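Home | News | Programs | Events | Contact

Student Robotics Club to Hold Open Session at Mallel Workshop

MALLEL — The Mallel student robotics club will open its workshop to families and local schools on Tuesday at 6 p.m. Students will present the two-arm project they have worked on this term and answer questions about it.

The project asks students to get two robot arms to work on one object on a tabletop. Teams write their own control programs and keep a log of every trial. The club has logged about 200 trials so far, most of them with paper and other thin materials.

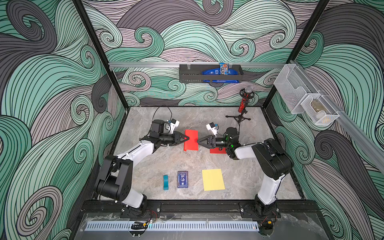
The two arms meet near the center of the table, with a red object held upright by the left gripper.

"Thin material is hard for the arms — it bends when you don't want it to," said Védís Fogh, who leads the programming team. "We spent most of January on grip position alone."

Club adviser Valdemar Vestergaard said new members do not need experience. Training starts with safety rules and basic wiring, and students move on to the arms when they are ready.

The session is free. Space is limited to 100 visitors, and sign-up is at the front desk.

Contact: Unnur Mogensen, Mallel Programs Office

Related news
Clustance Challenge Opens Team Registration
Spring Workshop Hours Posted
Rarenow Parts Drive Continues

Last updated: Tuesday, 9:40 a.m.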